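Home | Kitchen | Workshop | Desk & Media | Newsletter

2024-11-05
By Apolline Lacroix

Ten minutes of streaming cleanup

I finally sat down last week and went through everything we pay to watch, listen to and read. I run a little podcast on the side, so I have excuses for more subscriptions than most people (and yes, I use them all!). But 719 unread newsletters is not research, it's a mess.
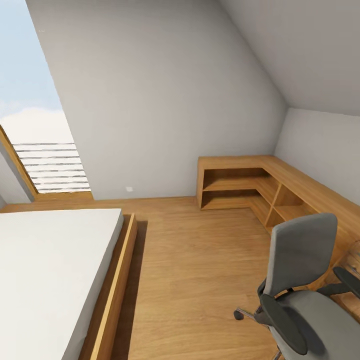
Image: Apolline Lacroix / Hiltier

Start with your bank statement, and search it for anything that repeats. I had Lusari on there twice, once through the app and once through my phone bill, and I'd been paying like that since May. Cancel the one billed through the phone first, then check that your login still works before you touch anything else.

Next, the inbox. Sort by sender, pick the noisiest one and unsubscribe from the bottom of the email. I do 20 at a sitting with a coffee and then stop, or I start reading them. Anything I want to keep goes to a second address that I only open on weekends.

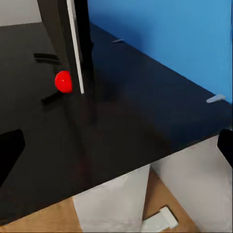
Black tabletop, blue wall.

For podcasts, turn off automatic downloads on every show and switch them back on for your favorites only. My old tablet was holding 200 episodes of things I'd quit ages ago, no wonder it was crawling! If you use Prokon, the setting is per show, so you'll be tapping for a while.

Shared passwords: change them after you cancel, and tell the family before movie night. I forgot that part and got four texts from my sister.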